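Moodley Test Hall, Grorkville site
Cell 2 – pre-run safety and inspection checklist, with comments
Inspection date: 9 January 2020
Inspector: Adoración Carretero
Applies to: all arm runs in Cell 2, and the matching runs in the Grilum simulator

1. Guarding and access
1.1 Gate interlock stops the arm when opened. OK.
1.2 Floor marking complete on all sides. Worn at the gate. Repaint before the next inspection.
1.3 No tools, cups or spare parts left inside the guard. OK after one hex key was removed.

2. Emergency stops
2.1 Both e-stops latch and need a manual reset. OK.
2.2 Pendant enable switch drops out when released and when squeezed hard. OK.
2.3 Reset does not restart motion by itself. OK.

3. Speed and force
3.1 Setup mode limited to 200 mm per second. Measured 185. OK.
3.2 Grip force set to 53 N in the Jornar controller. Value matches the cell sheet.
3.3 Force limit is locked by password. NOT OK. The password was written on the pendant holster. Changed during the visit.

4. Gripper
4.1 Pads clean, no cuts, no lifting corners. Left pad replaced in August, still good.
4.2 Mounting screws carry paint marks and the marks line up. OK.
4.3 Cable has slack at full wrist rotation. Tight at one end. Re-route and recheck.

5. Simulated run before real run
5.1 Every new or edited path is played in Grilum first, at full length.
5.2 Wrist view is checked at the closest point of approach, where the object fills most of the view and the gripper covers the bottom of it.
5.3 Any contact that was not planned counts as a fail, even if the run goes on to finish.
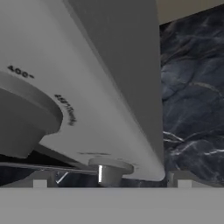 Could we skip the simulated run when only the speed has changed? Jornar slows down for corners anyway, and replaying a long path takes up to 2 hours of the shift.

Comment from A. Carretero: No. A speed change moves the stopping point, and clearance next to a rounded or tapered body is small to begin with. Replay the approach and the retreat at the new speed. The travel in between can be left out if the path file is the same – write the file version on the sheet.

5.4 Simulator model matches the real cell layout. Fixture height was out of date. Corrected and saved.

6. Paperwork
6.1 Cell sheet signed by the operator and the person releasing the run. OK.
6.2 Open points from last inspection closed. One still open, spare fuse for the gate circuit.

Result: released for setup mode only. Full speed after 4.3 is closed and initialed.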